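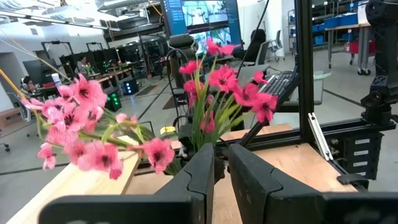
Page last changed: 4 Feb 2023

Fake flowers that look good all year

I love artificial flowers and I'm not the least bit sorry! They don't mind a dark hallway, they don't drop petals in the butter, and a pink bunch on a pale timber tabletop cheers me up every single morning. What they do need is a bit of handling when you get them home, and a proper clean now and then. These are the tricks I use, plus a few that readers have sent in.

Waking up a squashed bunch

Most bunches arrive flat from the packet. Start at the bottom and bend each stem outward a little, then work up to the blossoms and open the petals with your fingertips. If a fabric petal is badly creased, hold it in the steam from the kettle for a few seconds (fingers well back!) and smooth it while it's warm. Go easy with plastic ones, as they soften fast. A hair dryer on low does the job for those, held at arm's length and kept moving.

Long narrow leaves are lovely for giving height. Fan them upward behind the flowers and let one or two flop forward.

Upright or sprawling?

Both, I say! A pair looks so much livelier when one bunch stands up straight and the other is allowed to lean out sideways. Keep them in the same family of colour, say a soft pink beside a hot pinky red, and they'll look like they belong together even if you bought them years apart. Flowers with dark centres are my favourites because they still read as flowers from the far side of a big room, where plain pale ones turn into a blob.

A dark container suits bright pink beautifully. It also hides whatever you've stuffed inside to hold the stems, and in my house that could be anything.

Stopping the wobble

Fake stems are light up top and weigh next to nothing at the bottom, so a small pot goes over at the first bump. Put 2 cm of clean gravel or dry rice in the base, then a wad of scrunched newspaper, then the stems. Joyce Mussa wrote in to say she uses old marbles, and I've since pinched that idea for the tall vase in the bathroom. Florist's foam works too, but cut it a touch too big and squeeze it in. If it's cut to fit, it spins.

Stems too long? Bend the bottom of the wire back on itself before you reach for the pliers. You may want that length later.

Dusting without tears

Every couple of weeks, give them a once-over with a soft, dry paintbrush, working from the middle of each flower outward. A clean make-up brush is brilliant for ruffled petals.

For a bigger clean:

Test one petal at the back with a damp cotton bud. If colour comes off, stick to dry brushing.
Fill the sink with cool water and a small squirt of dish soap.
Hold the bunch by the stems and swish it for a few seconds. No soaking!
Rinse, shake it outside, and hang it upside down in the shade until it's dry right through.

Fabric flowers with paper-wrapped stems should stay out of the sink altogether. Use the brush, or drop them head first into a big paper bag with half a cup of salt, fold the top over and shake gently. Intan Halim swears by the salt method and does hers every May, when she swaps the cushions over.

Keeping the colour

Pinks fade faster than anything. Keep them back from a sunny windowsill, and turn the pot a quarter each time you dust so that one side doesn't go grey on you.

When you pack a bunch away, stand it in a tall box with tissue between the heads. Squash them under the Christmas lights and you'll be back at the kettle next year.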